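Old Dell tower, part two

November 16, 2019

I said in October that I would get back to the Dell tower, and I finally did. It came out of the office in Virkville when they cleared the back storeroom, along with a box of cables and two keyboards I didn't keep. I want it as a file server for the house. It doesn't have to be fast.

The plan for this round was small: side off, cooler off, look at the processor, find out what memory it takes, and put in a list of parts. I paid 21 dollars for the tower and I don't want to spend much more than that on it.

The cooler was stuck down hard. I warmed it with a hair dryer for 6 minutes and turned it a little each way until it let go. The old paste had gone to chalk. I wiped the processor with alcohol and coffee filters. The top is still a bit smudged, but there are no lumps left on it, and that is good enough for me.

There are memory slots on both sides of the socket, so the board can take a lot of sticks if you fill it. The coin cell is up past the slots. I'll change it while everything is open, as the clock had gone back to the factory date when I first tried the machine.

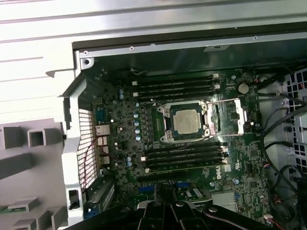
Maxence Carré wrote in to say that I should leave the processor alone unless I have a good reason to swap it, and spend the money on memory and a decent drive. He ran the same kind of box for years as a backup machine and the only thing that ever failed on him was a fan.

I think he's right. I had been looking at a faster chip from Jostier for 13 dollars plus shipping, but for moving files around the house it would make no difference.

The power supply is next. It sits in the bottom corner of the case and has a blue plastic latch at one end. I'll blow the dust out and test it before I buy anything else. If it's bad, the whole project stops until I find another one. Buzatu usually has a shelf of pulled units and lets people test them at the counter.

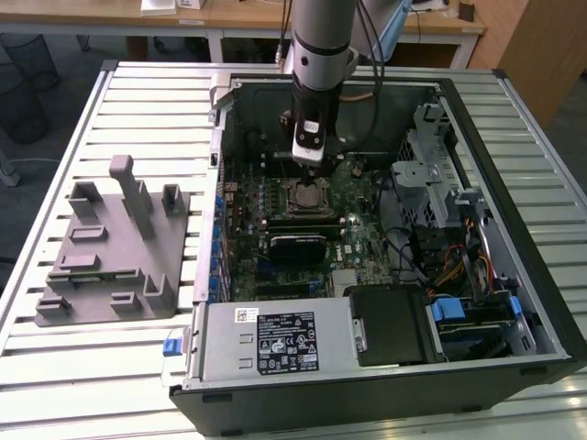

The Dell on its side, with the power supply at lower left.

The drive cage is plain folded metal with mesh panels. I'd like to put two drives in it, mirrored. Teodor Matei has a pair he isn't using and I have asked him about them. The orange, yellow and black wires run down next to the cage, and I want to tie them back before any drives go in.

Still to get: thermal paste, a coin cell, memory, zip ties. I'll order the memory from Simov once I've read the manual and know which slots to fill first.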